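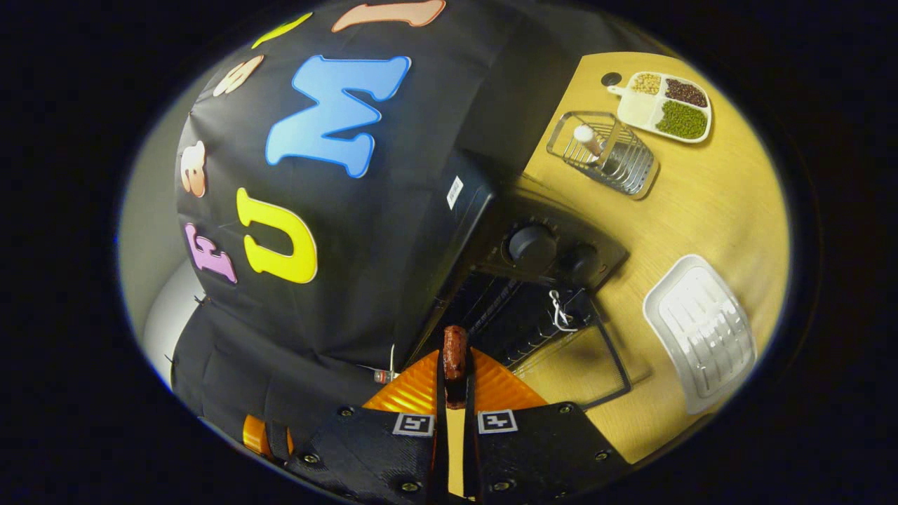
Figure 3. Foam letters on a black fabric cover, next to a toaster oven with its door open.

3.2 Letters among everyday things

We were keen to see what happens to letter play when it leaves the classroom wall and joins the ordinary clutter of a home. In the Narnalari study, families were given a set of foam letters and a dark cloth cover to put over any tall, boxy thing they liked, and the choice of spot was left entirely to them. Many went straight for the kitchen! Figure 3 shows one such arrangement, with a sky-blue M near the top of the cover, a yellow U lower down and a lavender-pink F further left, all at different angles.

That tilt matters more than we first thought. Humphreys (2018) argued that children who only meet letters in straight rows are slower to name them when they are turned, and our notes from the March visits fit well with her view. Bright colours on black cloth also seemed to help (the children could pick out a letter from across the room), although folds in the fabric sometimes hid part of a shape. Several children treated this as a guessing game, and a delightful one to watch.

We logged almost 2,000 naming attempts across the 50 homes. Kitchen covers drew more unprompted attempts than those in bedrooms, perhaps as an adult was more often close by to answer. Myfanwy Humphreys kindly checked our coding of turned letters, and the two pairs that caused most trouble, M with W and U with N, are taken up in the next section.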